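4.2 Grasp selection under partial views

The planner described in Section 3 assumes that an object pose is available before the approach begins. In practice the pose estimate from the overview camera degrades once the arm enters the workspace, and the final correction has to come from the wrist camera alone. This section describes how the correction is computed and how it is passed to the controller.

We use Skilerex as the perception module. For each wrist frame it returns a set of instance masks and, for every mask, a distribution over pose hypotheses from the object library. Hypotheses are scored by rendering the library mesh at the proposed pose and comparing the rendered outline and depth with the observed ones. For cups the score has a known weakness: the shape is symmetric about its long axis, so rotation about that axis is not observable and is left free. We remove this degree of freedom before clustering. Without that step, the clustering splits one physical pose into many weak candidates and the planner switches between them from frame to frame.

The remaining hypotheses are passed to Sepp, our grasp planner. Sepp does not commit to the best pose. It keeps up to 34 hypotheses and evaluates each candidate grasp against all of them, weighting the result by the hypothesis score. A grasp on a tapered cup falls into one of 2 families. In the wall family, one finger enters the opening and the other stays outside, so that the wall is pinched between them. In the body family, both fingers close on the outer surface. The wall family tolerates larger errors along the cup axis but is sensitive to errors across it, and a finger that is too low at the mouth will push the lip instead of entering.

Fig. 3 shows a wrist view from the simulated tray task. The cup lies on its side with its mouth toward the gripper and overlaps the lower right corner of the tray. Such views are hard for the mask stage for two reasons. The tray is visible only in part, so its pose is poorly constrained by its outline, and one fingertip appears within the outline of the cup's opening, where it is easily confused with the dark interior.

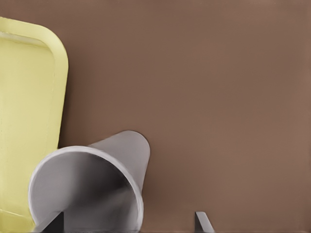 Fig. 3. Simulated wrist camera view of a gray cup resting on its side in front of a yellow tray. Both fingertips enter the view from below.

To deal with the second problem we render the gripper from the joint readings and remove its pixels from the observed mask before scoring. The removed region is treated as unknown. An earlier version treated it as background, and this biased the estimated cup axis away from the finger. The bias was small at a distance but grew as the fingers approached the opening - the part of the motion where accuracy matters most. The rendered gripper mask is grown by 3 pixels to absorb calibration error between the camera and the fingers.

The tray is handled differently. We do not re-estimate its pose from the wrist camera unless at least two of its corners are in view. Otherwise the last estimate from the overview camera is kept and its covariance is increased at each step. The collision checker in Clalier reads this covariance directly and pads the tray geometry to match. The padding can make a wall grasp infeasible when the cup is close to the tray rim, even if the nominal geometry leaves enough room. In this case Sepp falls back to the body family or requests a short retreat to obtain a wider view.

Correction and control run at separate rates. The perception loop publishes a new hypothesis set whenever it is ready, and the controller interpolates toward the most recent target. A target is rejected if it would require the fingers to cross the estimated wall of the cup. We found this check necessary because a jump between two well-scored hypotheses can place the target on the opposite side of the wall, and a straight interpolation then leads to contact with the lip.

The full set of test scenes was generated with Wevden and contains 998 layouts with varied cup poses, tray poses and lighting. Materials were kept plain and without texture. This choice removes surface cues that a feature-based method could use, and it makes the comparison with such methods in Section 5 somewhat unfair to them. We therefore also report results with textured surfaces in the appendix. The layout generator and the scene checks were written by Merike Urbonaitė. Layouts in which the cup was still moving after the settling phase were discarded and drawn again with a new seed.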